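Policy folds shirts fine in replay, drifts on long sleeves when run live
Filed under: Manipulation software > Learning from demonstration > Cloth

Last updated: 2020-03-08

Posted by skivus_dev

We train a folding policy from demonstrations recorded with hand-held grippers. There are two wide-angle streams, one per gripper, plus a head camera. Everything gets resampled to a common clock and written out as episodes. The current set has 3938 episodes, mostly short-sleeved shirts and towels, and 496 with long sleeves.

On held-out episodes the predicted actions look good for all of them. Live, the short-sleeved shirts are fine. With long sleeves the arm reaches for the cuff, closes slightly early, and then the plan for the next chunk starts from a pose that doesn't match the cloth. From there it drifts and never comes back. It is worst when both grippers should be pulling at once – the left one leads and the right one trails.

Things I have tried: more training steps, a smaller action chunk, and a lower learning rate on the image encoder. The smaller chunk made the motion jerky and didn't help the grasp. I am using Kokorell for the recording and our own loader for training. Is this a data problem or a timing problem? I would like to know before we record another batch.

I'm attaching views from our recording setup, two from the grippers and one from the head, at the bottom of the thread, as the forum asked for them.

Posted by Qin

Most likely timing, and you can check it in an afternoon without recording anything.

Closing early on thin fabric, with one side leading the other, is what I would expect from streams that are each delayed by a different amount. Resampling to a common clock doesn't fix that. It only lines up the timestamps, and the timestamps are usually set when the image arrives at the computer, which is later than when the sensor was exposed. If the left camera has a longer delay than the right one, the policy learns a relation between images and gripper width that is wrong by that difference. On held-out episodes the same error is in the labels, so the score stays good.

To measure it, put a screen showing a running millisecond counter in view of all the cameras and record for a minute. Read the counter from each stream at the same nominal timestamp. Write down the difference per stream and subtract it in the loader, before resampling. Do the same for the gripper width signal by opening and closing it quickly and finding the first image where the jaw has moved.

Then do it again on the robot. The robot side has its own delays, and they won't match the recording side. What you want at inference is to throw away the first part of every predicted chunk, as long as the time that has passed since the images were taken. If you run the chunk from its first step, you are replaying motion that should already be over. This gets mistaken for drift a lot.

I would put the chunk length back where it was. A short chunk with an uncorrected delay is the worst combination, as most of what you execute is stale.

Posted by dirnthorpe

could be the data too. 496 isn't a lot for sleeves. try more colors

Posted by skivus_dev

Follow-up on my own thread. I did the counter test. The two gripper streams differed by nearly 2 frames, and the head camera was behind both of them. I had assumed they were the same because the hardware is the same. After correcting this in the loader and retraining from the same checkpoint, the early closing is mostly gone. I have not done the robot side yet.

The views are below, all with blue fabric on the covered surface.

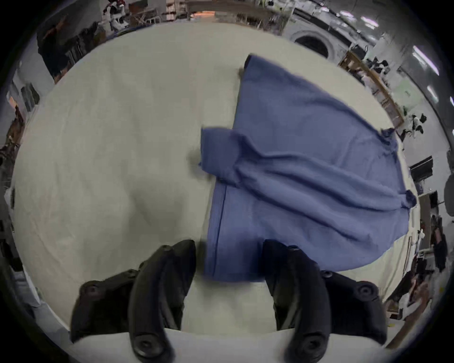
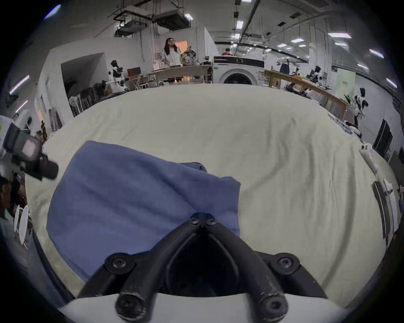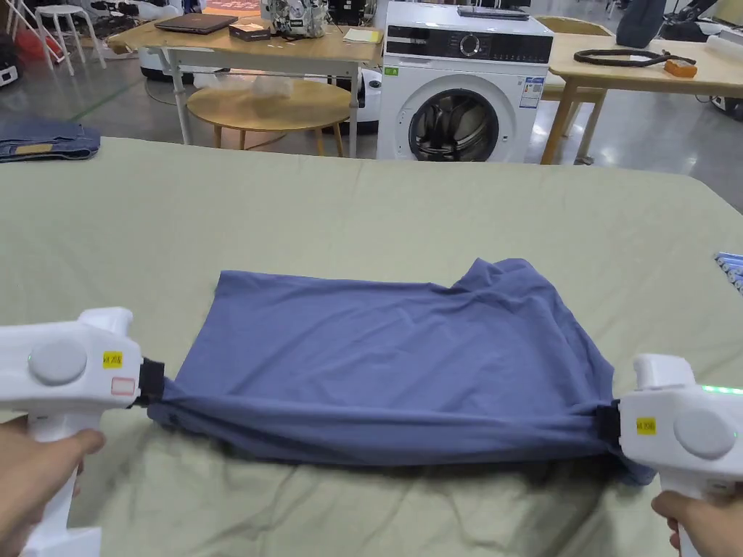 One more thing for anybody with a similar loader. Our episode splitter cut on gripper width alone, so a regrasp in the middle of a fold was sometimes treated as the end of an episode. Sleeves need more regrasps, so they were hit hardest. I found it by sorting the episodes by length and watching the shortest ones. The splitter now needs the width to be open and both grippers to be still before it cuts. I had to rerun the whole set from the raw recordings, which took most of a night.

Kokorell keeps the raw timestamps in a separate file next to the video, so if you delete those to save disk space you can't redo the correction later. We had deleted some from February. Those episodes are out of the training set for now.

I'll mark the timing reply as accepted and post again when the chunk skipping is in.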